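Bench practice for two-arm stacking cells, short version. We rewrote ours in April after logging 241 runs at Plarnwood.

Rule 1: mark the target on the table and leave the mark alone. Tape is fine.

Rule 2: one arm over the target at a time. The other stays clear with its fingers open. 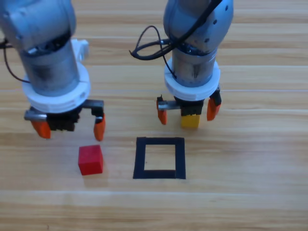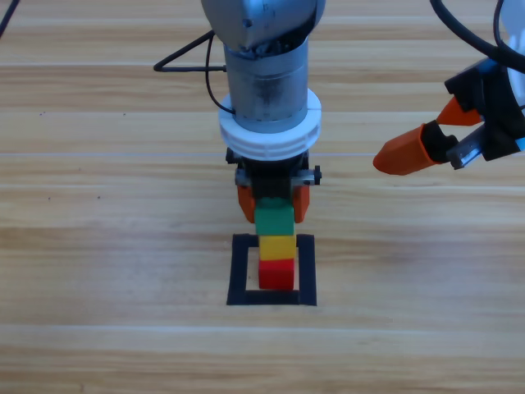
Orange fingers, black square, same table in all four.
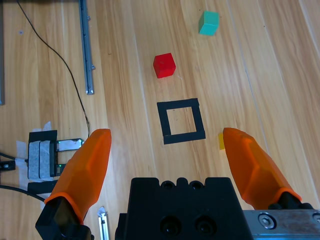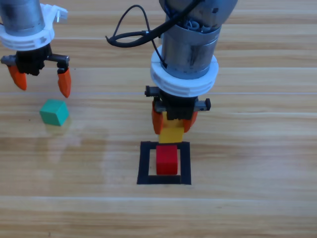
Bernora Cell Notes
27 May 2020

Rule 3: check the wrist cables for slack every 30 runs. Log it.

Rule 4: a release above the block below counts as a drop.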